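Dual-arm cell, can and cup station -- pre-run inspection
Checked by Nuria Derese, November 6, 2024. Cell 171.

1. Fingertip pads, both hands. OK. Texture still crisp, wiped clean. Love these pads!
2. Finger screws and pivots. OK, all snug.
3. Green mounts. OK. No cracks at the wrist.
4. Cable ties, left arm. OK -- but please leave the loop slack, the wrist needs it.
5. Mat seams. OK, pressed flat.
6. Grip check with the yellow can, left hand. PASS.
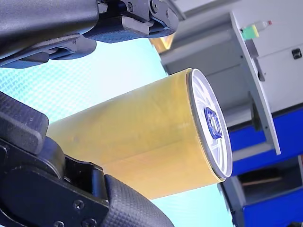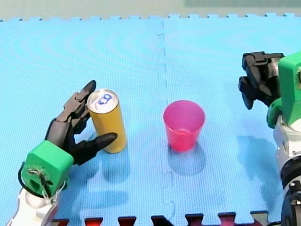

Can and pink cup on the mat, left and right arms

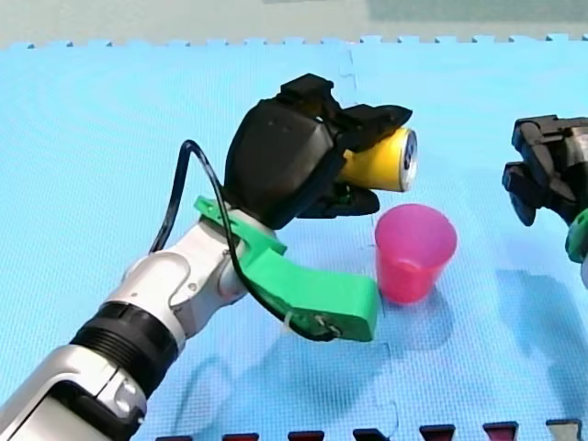
7. E-stop, both sides. OK. Nice firm click.
8. Joint homing. Right arm took two tries, so log it if you see it again. Error 2409 cleared on restart.
9. Spare pads. LOW. Order 20 from Ultberg before December.

Great shape overall -- the new pads were so worth the wait. Next person, start at item 8.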